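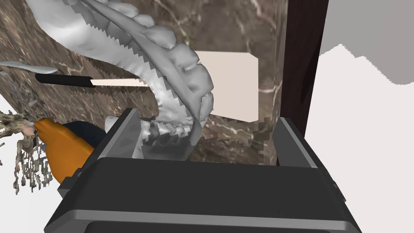 Gray is only what people say when they've given up looking, Kulsoom Bajwa told me when I first laid out the plan for this study, and I should expect half my answers to be worthless. I wrote that down and taped it over my desk. She had a point, and I'll come back to it, but I think she was too hard on the word. People do plenty of work with "gray" – they just do most of it with the little words they hang in front of it.

4. What people call gray

4.1 Collecting the names

We asked 500 people to name four paint chips each, which gave us 2,000 answers, split evenly between Kanthorpe and Skorham. All of them were stopped at the door of a Brunet paint store on their way in. I wanted them before they'd seen the racks, because once you've read "Harbor Mist" on a card you can't unread it (I tried this on myself and was useless for the rest of the afternoon). The chips had no names on them and no numbers either, just a hole punched in one corner so we could keep them on a ring.

The question was always the same: "What would you call this if you were telling a friend on the phone?" Adeel Dogar came up with the phone part, and I'm so glad he did. Our first version asked "What color is this?" and people treated it like an eye test. They stood up straighter! With the phone version they relaxed and started talking, sometimes at length, and we got things like "the gray on the inside of an old car door" and "elephant, but a clean one."

Sadia Rajput and I sorted the answers separately, then sat down and argued. We used a tagging program called Justix to keep track of who had put what where. Most of our fights were over "silver," which some people plainly meant as a color and others as a shine. In the end we let it be its own group. If an answer had two descriptions in it we kept the first one, unless the speaker took it back, and speakers took things back a lot.

One more thing about the sorting. We didn't correct anybody. If a person called a chip green, it went in as green, even when both of us would have sworn it was gray. Kamran Khattak thought we should throw those out as mistakes, and I still don't agree with him. A name is what somebody uses, and the person who paints a hallway that color is going to go on calling it green for years.

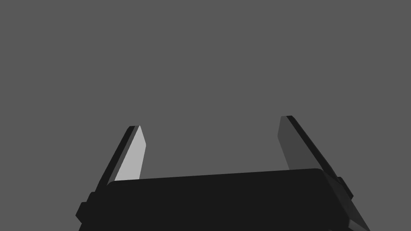

4.2 Light, dark, and the trouble in the middle

The ends of the scale were easy. Hand somebody a very pale chip and you'll hear "off-white" or "light gray" before you've let go of it. Very dark ones got "charcoal" or "almost black," with a nice run of "blackboard" in Skorham that I'd love to follow up on. People were quick at both ends and they sounded sure of themselves.

The middle is where it got slow. Middle chips drew the longest pauses, the most take-backs and by far the most objects. I'd half expected the opposite, that a middle gray would get a bare "gray" and a shrug. Some did. But a lot of people seemed bothered by having nothing to say and went hunting for a thing to compare it to: sidewalks, filing cabinets, rain, a particular uncle's suit.
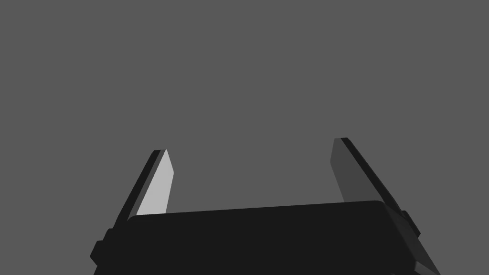
Bare "gray," with nothing in front of it, is the answer Kulsoom warned me about, so I looked at it harder than the rest. It came up mostly for chips with no lean toward blue or brown that anybody mentioned. Size may matter too, and our chips were small. A big unbroken stretch is another thing to look at altogether: the backdrop in Figure 3 is one flat medium gray with no texture or shadow in it, and I suspect most of our speakers would have stopped at "gray" and been happy. Atif Farooqui thinks they'd have said "blank," which we did hear now and then at the store door, and which Sadia and I filed under "not a color name" after some grumbling. I'm less sure of that choice now than I was in September. If "blank" is what a person would say on the phone, and the friend at the other end would picture the right thing, then it's doing the job of a color word and we should have counted it as one. We plan to go back through the Skorham answers with that in mind before we touch the Kanthorpe set.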